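4.3 What visitors asked for at the open day

I should say up front that the open day was never meant to be an experiment. We opened the lab to the public on a Monday in November, from late morning until the building closed, and the plan was to run the Flesulen cell on a loop of tasks we already trusted and let people watch. What changed my mind was the first hour. Visitors didn't want the loop. They wanted to pick the next thing themselves, and they kept picking things I would never have put in a test set.

So we switched. One of us stood at the front with a notepad, took requests, and passed them to whoever was at the console. By closing time we had 48 requests written down, and those are what I go through in this section. They are a messy sample (kids got to the front more often than adults did, and people copy each other), but I find them more interesting than the scripted trials in Section 4.2.

The two arms ran the same Vora policy as in the scripted trials, trained on 3680 demonstrations, with no tuning for the day. The scene-reset tool, Simis, stayed off, so objects simply piled up wherever the last task had left them. I was nervous about that. In the lab we reset between episodes almost without thinking, and I had only a vague idea how the policy would cope with somebody else's clutter.

The most popular request by far was anything to do with the storage box. People like drawers! They also like watching two arms share one object, and this turned out to be a good stress test of how the arms divide the work between them. Figure 7 has the left gripper against the lid of the box while the right one hovers near the open drawer, with a package in the drawer and packets and an orange-handled wrench out on the marble. Clutter like that is much closer to my own desk than to the tidy layouts in our training set.

I coded each request by hand into one of 2 groups: things the policy had seen in some form, and things it had not. The split was less clean than I had hoped. Is "put the wrench away" a new task if the training data has plenty of putting away but hardly any wrenches? I counted it as seen, and a colleague counted it as new, and we argued about it over lunch. The full list with both sets of labels is in the appendix so that readers can disagree with us properly.

One more thing on timing. We gave every request a limit of 600 seconds, which felt generous in the lab and endless in front of a crowd. Visitors started drifting off well before that, usually when both arms paused together – a pause I had stopped noticing months ago. I now think the length of these pauses deserves its own measure, and the Han logging scripts already record enough to compute it. We come back to this in Section 5.

Figure 7. The two-arm Flesulen cell with the storage box, its drawer open, and other objects on the tabletop. 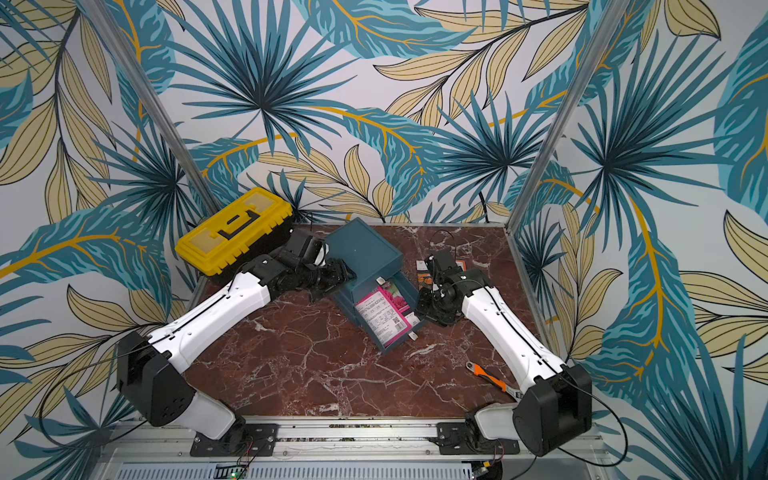
4.4 Limits of the open-day data

The requests were written down by hand and in a hurry, so the wording is ours more often than the visitor's. We also skipped a few that we judged unsafe for the grippers, and those are missing from the list. Anyone reusing the labels should treat them as notes from a busy day and go back to Section 4.2 for anything that needs a controlled comparison.

Related items
Vora: training notes for two-arm policies
Simis scene reset, user guide
Han logging scripts, release notes
Planning a lab open day: a checklist

Contact the authors | Copyright Flesulen project | Back to top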